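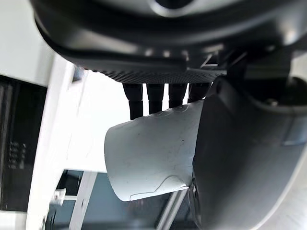
Handout 6. Buying in a kitchen manipulation package

Read before the seminar, bring it with you. Covers: what's on offer, how we tested it, where the quote gets slippery. Product is the Furkex kitchen package, sold by Drarneck, set up on two-armed machines with hands. Not the only one on the market, just the one we've got a quote for.

**What you get (per the quote)**

- Task software, two stations: drinks and sink
- Wrist camera views plus the head view, all logged
- Remote support, office hours only
- A retraining visit, one per year, more at extra cost
- Licence 858 a month, minimum term 10 months

Hands not included in the licence. Read that line twice. Last year's group missed it and their whole costing was wrong.

**Drinks station**

Cup gets held under the spouts and stays there while the drink comes out. Sounds easy. Things to think about:

- paper cups squash. Grip force is set once for the whole station, so change cup supplier and you may be re-tuning
- fingers block the wrist view of the cup. How does the software know where the rim is?
- which spout? Ask what happens if the machine is swapped for another model. Drarneck's answer was "a retraining visit". See above re cost.

Write down where the cup should be *before* you watch the log. Otherwise you just agree with whatever the robot does. 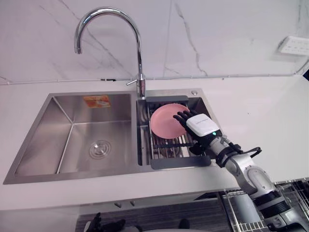

Lorraine Bellamy
Module tutor, Service Automation

**Sink station**

Plates into and out of the drainer rack. Flat round things on thin metal rods, so more contact than you'd like. A hand pressing on a plate looks much the same in a still whether it's about to lift or has just let go, so don't mark from stills. Use the log.

Questions for your sheet:

1. Does the brochure say "handles plates" or "lifts plates"? Find the exact wording.
2. Steel sink, shiny tap. What might reflections do to the head camera?
3. Who wipes the hands down, and with what? Sealing is in the appendix of the quote, p. 3, small print.
4. Other arm: is it doing anything useful or just waiting? You're paying for both.

Water. The package is rated for splashes at the wrist, not for putting the hand under. Rutilio rang to check this and got the same answer as the paper, so take it as settled.

**Scoring**

Each pair does 20 trials, either station, not a mix. A trial is a pass if the object ends up where the sheet says and no person touched anything. Partial passes don't exist. If you stopped it because you were nervous, that's a fail, note the reason next to it.

Threshold for a "recommend" is 70 per cent. Yes it's low. It's a first-stage filter and you'd want a lot more for a real kitchen. Don't write in your report that 70 is industry standard, I made it up for this module.

Also log:

- time from command to first movement
- time to finish
- anything the support desk had to do remotely (they will sometimes step in without saying, check the session record)

That last one matters most. A pass with a remote operator nudging the wrist is not the pass you're being sold.

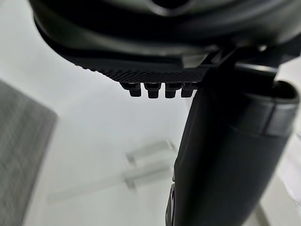
Hinata Matsuda disagrees with the scoring above and wants it in the handout: a straight pass/fail throws away too much, a cup that ends up a finger's width off is a different problem from a cup on the floor, and a buyer would want to know which one they're getting. She'd use a short scale and keep pass/fail for the summary table only.

Fair. Do it her way in the notes column if you like, but the pass/fail column still has to be filled in or I can't compare pairs.

**Comparing quotes**

Nyarko have a rival package, drinks only, bought outright. No figures in writing yet so leave the price blank. What we do know: no minimum term, no remote support at all, and you train it yourself. Could suit a site with somebody keen on the payroll. Could be a disaster at a site without.

For the Drarneck side work out full-term cost: licence x term, plus hands, plus one extra retraining visit. Show the working. State your assumtions.

**Hand in**

One page per pair, trial sheet stapled behind. Put the software version on it, it changed in May and older logs arent comparable. Trial sheets are in the tray by the door, and please use the new ones with the notes column.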